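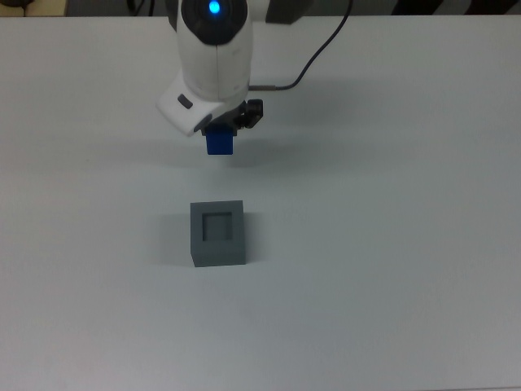 The blue block over its grey cube, at our Kudby club table.

When I joined the Kudby robotics club as a helper, I believed that a good project must be a difficult one. I had in my head walking machines and cars that find their own way. Then Tullio Cattaneo, who leads the younger group, gave the pupils one block and one cube with a square hole, and told them they would stay with it until October. I was against it, and I told him so.

Now I think he was right, and I want to defend the small task. To put a block in a hole sounds like a game for a baby. But the hole closely matches the block, and the arm does only what it is told. If the pupils have written the wrong height, or have turned the wrist a little too much, the block lands on the edge. There is no jury to persuade and no nice poster to hide behind.

Our group made 23 versions of the same short program. Some parents complained that the children at the Morelli school were already building a whole machine for the Damell Cup. I understand them, I have also a son. But in these big projects I often see two pupils working and five watching, and the adult finishes everything at night.

Assunta D'Amico, who is 13, kept a notebook of every mistake - hers and also mine. She has learnt to change one thing only, and then to try again. I did not learn this before university.

I would ask the clubs of our area to give the first months to one block, and to enter the competitions later.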